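Fivach Forum > Economy and Work > Jobs figures

Thread: Participation rate and the Foltetti closure

haugland_rd
14 Apr 2026
The regional labour force numbers are out and the unemployment rate for our area dropped again. The local paper ran it as good news. I don't see how, when the Foltetti plant let 600 people go in November. If a fair share of those people have stopped looking, they aren't counted as unemployed and the rate falls by itself. Has anyone looked at the participation rate?

millrace
It's in the second table of the release. Participation is down over the same period. But employment is up slightly too, so it isn't all people giving up.

Also keep in mind the regional figures come from a small sample and jump around. I wouldn't read much into one month.

tallyclerk
Employment up slightly is mostly part-time. Hours worked is the line I'd go to first. I do the rosters at a parcel depot out at Bradel and we put on 22 people over the summer. Only 4 of those are full-time. All of them count as employed, same as someone who was on 38 hours at Foltetti.
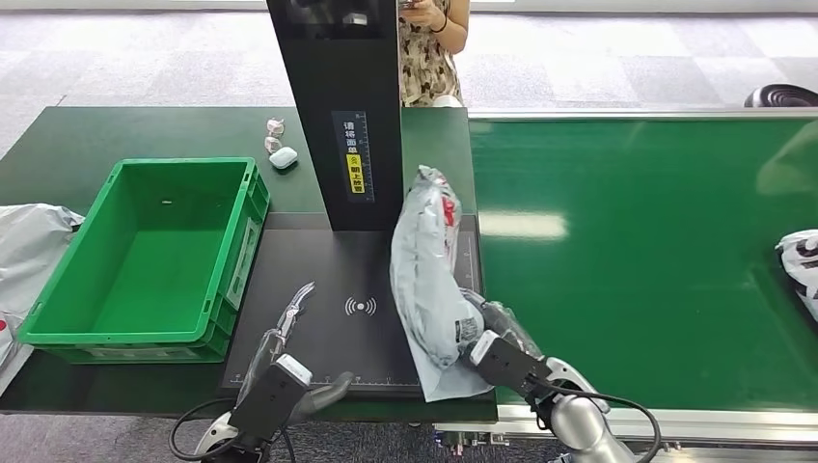

So you can have the headcount recover and the wages going into town still be well short of what they were. I'd like to see the paper print hours next to the rate.

millrace
Fair point on hours. Some of those people wanted part-time though. The underutilisation rate is meant to pick up the ones who didn't, and that one has hardly moved.

haugland_rd
Hardly moved in a small sample that jumps around, according to you.

millrace
Yes, that applies to both of us.

southbank_sid
I think you're all arguing about the wrong end of it. The question is whether the jobs come back in any form. Warehousing was supposed to take up the slack from manufacturing.

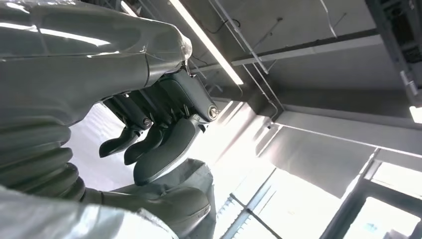 Robot hand and forearm, the forearm wrapped in clear plastic film.

My guess is we see output go up at places like Bradel and the headcount stay flat. That would show up in productivity before it shows up in unemployment.

tallyclerk
We've been told to expect more hiring before next November, for what it's worth. I'm not saying you're wrong in the long run. But the reason our people are part-time is that the freight comes in two lumps a day and there's nothing to do between them.

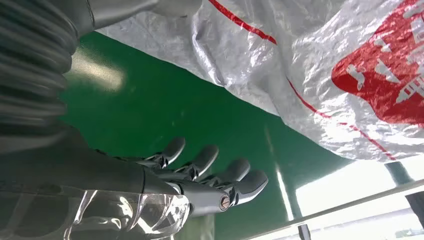

A full-timer would be standing around from late morning. Management won't pay for it and I can't really blame them.

haugland_rd
Then they could combine it with other work on site. Foltetti managed to keep people busy across departments for years.

millrace
Foltetti also closed.

haugland_rd
Because of the lease and the power contract. Cross-training had nothing to do with it.

quietquarter
Does anyone know where the hours data is? I can only find it for the whole state.

tallyclerk
It's a separate spreadsheet, released a week after the main one. Look under detailed tables, then region. Use the trend series if they've published it, otherwise average the months yourself.

quietquarter
Found it, thanks. Hours are down on this time last year but up on November. I'll put the averages up once I've worked them out.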